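Suchbegriff eingeben Suchen Erweiterte Suche

Werkstattbuch, 14.05.2022

Wurfanalyse Basketball, Heimspiel gegen Kodville. Das neue Tracking läuft endlich durch, und wie! 1082 Ballpositionen allein im letzten Viertel, 29 Aussetzer, alle unter dem Korb im Gedränge. Im März waren wir noch froh über 800 (mit Handkorrektur).

Prardale trifft aus der linken Ecke viel flacher als von rechts – das will ich unbedingt gegen die Hunari-Daten halten. Filterfenster steht jetzt auf 2, bitte so lassen!
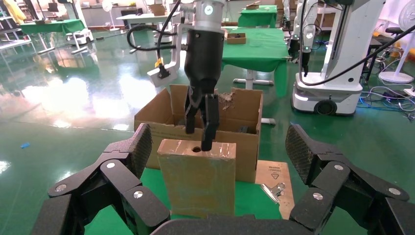 Als Nächstes die Freiwürfe, gleiche Einstellungen.

Kommentare
wurfhand: Ecke links auch bei Wainwright prüfen?
tk: Super, Rohdaten bitte hochladen!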